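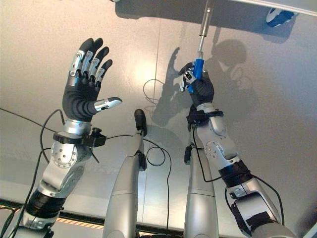
4. Setting up the ring timer and scoring console

This section covers the Clivaron round timer, the Satti judge keypads and the Jondix bell unit when used together for amateur or professional boxing. If you are using the timer on its own for gym training, follow 4.1 and 4.2 only, then go to section 6.

4.1 Before you start

You will need the timer console, its mains lead, the bell unit with its own cable, and one keypad for each judge. The console supports three or five keypads. It will not start a scored bout with any other number connected.

Check that the console is running software version 3.2 or later. The version is shown on the display for a few seconds after power-up. Consoles supplied by Gellia with a 300-series serial number have the correct version fitted.

Caution: Do not place the console on the ring apron. Put it on the timekeeper's table, with the cables run beneath the table and taped flat where they cross a walkway.

4.2 Setting the round and rest times

1. Switch the console on at the rear panel and wait for READY.

2. Press MODE until BOUT appears. In GYM mode the keypads are ignored and no scores are stored.

3. Press ROUND. Use the arrow keys to set the length of the round in minutes and seconds, then press SET.

4. Press REST and set the interval in the same way. The default is one minute.

5. Press COUNT and enter the number of rounds, up to a maximum of 12.

6. Set the warning signal. The factory setting is ten seconds before the end of the round and ten seconds before the end of the rest period. The two can be changed separately.

7. Hold SET for three seconds to store the bout. The display shows a storage number. The memory holds 116 bouts, after which the oldest is overwritten.

Note: The rest period begins at the end of the bell signal. With the long bell pattern selected, the gap between rounds is therefore two seconds longer than the time entered. Select the short pattern if your rules require the interval to be timed from the first stroke.

4.3 Connecting the bell unit

1. Switch the console off.

2. Fit the bell cable to the socket marked BELL. The plug has a locking collar. Turn it clockwise until it stops.

3. Set the volume control on the bell unit to 4.

4. Switch the console on and press TEST. The bell should sound once, followed by the warning clapper.

5. Repeat the test with a second person standing in the ring, and raise the volume if the clapper is not clear in the far corner. Test again once the hall is occupied.

Caution: Keep clear of the front of the bell unit during a test. At settings above 7 it is loud enough to damage hearing at close range.

If the bell sounds but the clapper does not, check that the WARN switch under the bell unit is set to ON. If neither sounds, see fault code 21 in section 9.

4.4 Pairing the judge keypads

Each keypad must be paired with the console once. Pairing is kept when the batteries are changed.

1. Place all the keypads on the timekeeper's table and switch off any that will not be used.

2. Press PAIR on the console. The display shows JUDGE 1.

3. Hold the red and blue corner keys on the first keypad together until its light stops flashing.

4. Wait for the console to show JUDGE 2, then pair the next keypad. Continue until every keypad has been added.

5. Press PAIR again to finish.

6. Label each keypad with its judge number. The number cannot be read from the keypad once a bout has started. 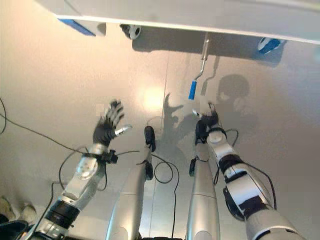

The keypads use a fixed radio channel. If two rings are in use in the same hall, set the second console to channel B before pairing. Changing the channel later clears all pairings, and the steps above must be repeated.

Note: A keypad switches itself off after 30 minutes without a key press. Pressing any key wakes it, and that first press is not recorded as a score.

4.5 Entering scores

The console uses the ten-point must system unless another system has been chosen under RULES.

1. At the end of the round, each keypad shows SCORE. The judge presses the corner key for the winner of the round. The keypad gives that boxer 10.

2. The judge enters the score for the other boxer, normally 9.

3. The judge checks both figures and presses SEND. Scores can be changed up to the moment SEND is pressed.

4. For an even round, the judge presses both corner keys together and then SEND.

Point deductions ordered by the referee are entered at the console, never at the keypads. Press DEDUCT, choose the corner, enter the number of points and press SET. The deduction is applied to every judge's card for that round. If a judge has already taken the deduction off on the keypad, the point will be removed twice and the card must be corrected as described in 4.7.

The console shows a tick beside each judge whose score has been received. The next round can be started with scores missing, and the missing judge number will flash until the score arrives. The final totals cannot be displayed while any score is outstanding.

4.6 Stopping the clock

Press HOLD when the referee calls time. The clock stops and no bell is sounded. Press HOLD again to restart.

Press END BOUT for a stoppage, knockout or disqualification. The console asks for confirmation and then records the round and the elapsed time. Part rounds are scored only if PART ROUND is set to YES under RULES.

Caution: Do not switch off at the rear panel to end a bout. Any scores from the current round will be lost.

4.7 Correcting a card

Corrections need the supervisor code. The code supplied with new consoles is 346 and should be changed before first use (see 7.2). Press CARD, enter the code, choose the judge and the round, and key in the corrected figures. Both the original and the corrected score are kept in the bout record and appear on the printed sheet.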